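3.2 Collecting demonstrations by hand

Demonstrations were collected at two sites, Carkwood and Wavinville, with the same hand-held gripper tool and the same written protocol. An operator carries out each task directly, holding the tool in place of the robot's wrist, and the wrist-mounted view is recorded together with the width of the finger opening. No robot is needed during collection. The Ultel arm used in Section 5 carries a matching gripper and camera, which allows recorded motions to be replayed in the frame of the gripper with no change to the image input.

The full set contains 1334 demonstrations over 11 household tasks. In this section we discuss rack loading, the task that produced the widest spread in operator behavior. The operator grasps a plate, brings it to a dish rack, turns it to match the direction of the dividers, lowers it and opens the fingers. A demonstration is accepted when the plate stands unsupported and the fingers have moved clear of the rack. Demonstrations in which the plate is dropped or regrasped are kept in a separate split and are not used to train the policies reported here. 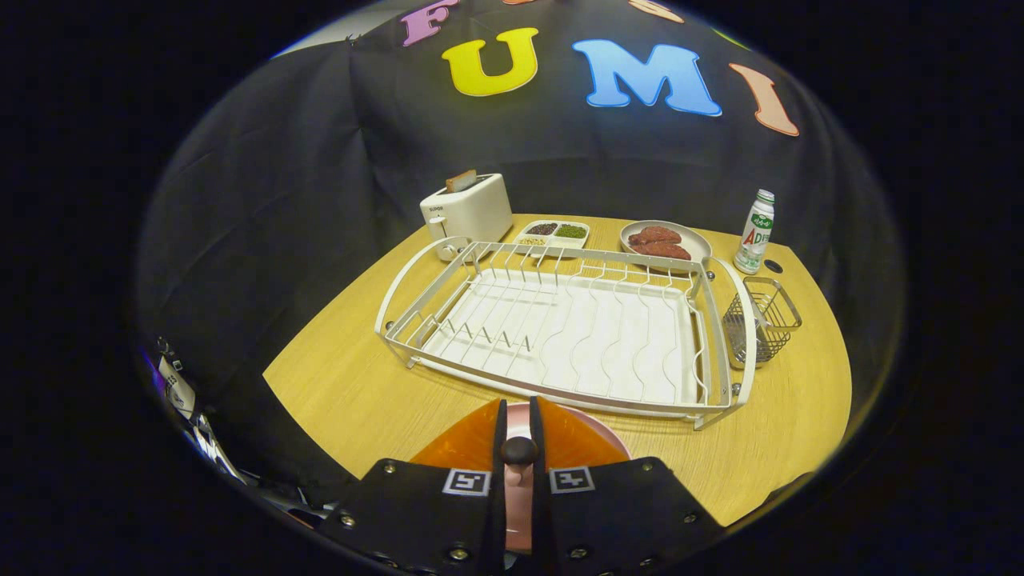

Figure 3. Views from the hand-held tool at the rack-loading station. Top: a plate held between the fingers in front of the rack. Bottom: a view along one finger toward the rack.

Finger opening is measured from the wrist view itself. The tool has no encoder, and the width is recovered from the apparent distance between two printed markers, one on each finger, after correction for lens distortion. This choice keeps the tool light but places a condition on the task: both markers must remain in view during the grasp. Large flat objects are the hardest case. With the plate held upright between the orange pads, as in the top view of Figure 3, its rim rises behind them while both markers stay uncovered, and the width can be read without interpolation. Operators were therefore asked to take plates by the rim and to keep the face of the plate in line with the gap between the fingers. When a marker was lost for more than 4 consecutive frames, the segment was flagged and reviewed before it entered the training split.

The same view bears on the question of clutter. Earlier work on learning from demonstration has often cleared the work surface of everything except the objects to be handled. We left other kitchen items in place, and a policy trained on these recordings must learn to pass over the toaster, the divided tray of beans and grains, and the plate of meat that share the table with the rack. The lettered cloth behind the table supplies visual features for camera tracking, which was found to degrade against a plain backdrop. The letters were not moved between demonstrations within a session.

Operator instruction was kept short. Each operator read a single page, watched one complete demonstration and made practice attempts until the supervisor was satisfied that the tool was being moved at an even pace. The most common fault at this stage was a fast final approach, in which the plate was brought down before it had been turned fully to match the dividers. Human operators recover from this by feel. The policy has no touch input and cannot copy the recovery, and the instruction page was revised at both sites to call for a brief pause above the rack.
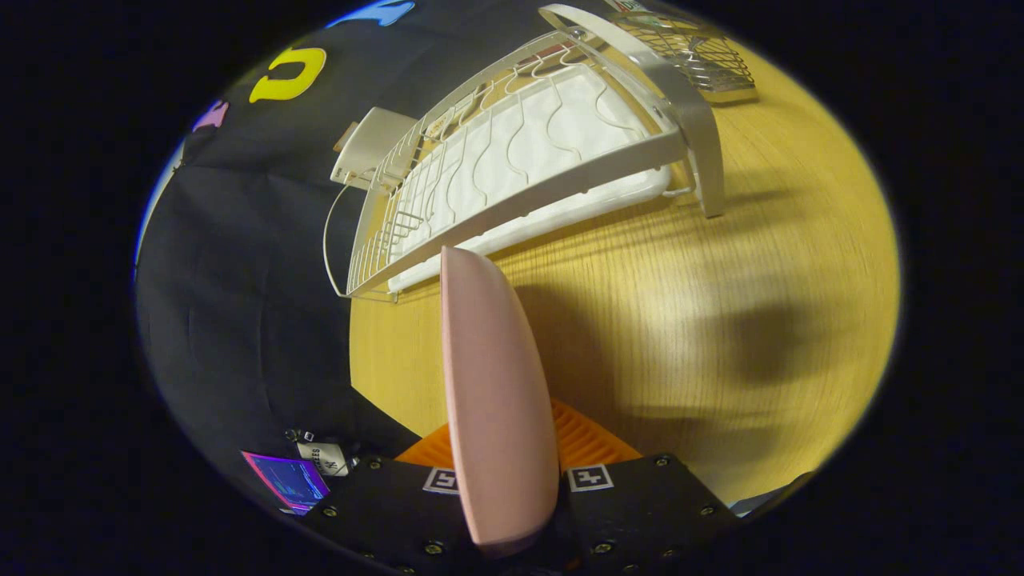 Viewpoint differences between demonstrations were a second source of error. The wide-angle lens keeps the hand and the work surface in one view, but the appearance of the rack changes sharply with the angle of approach, and the position of its dividers must be inferred from a small part of the image. Lighting adds to the difficulty. In the bottom view of Figure 3, the right half of the table lies under a broad, soft shadow cast by the hand and gripper, while the white drip tray and the wire of the rack remain bright. A shadow of this kind moves with the operator and differs in shape from that of the robot arm. We applied random darkening to image regions during training to reduce dependence on it, following the procedure described for the Khosravi baseline in Section 4.

Rack loading accounts for 65 of the demonstrations held out for evaluation. These were selected by session, so that no session contributes to both training and evaluation. Results by task are given in Section 5.2.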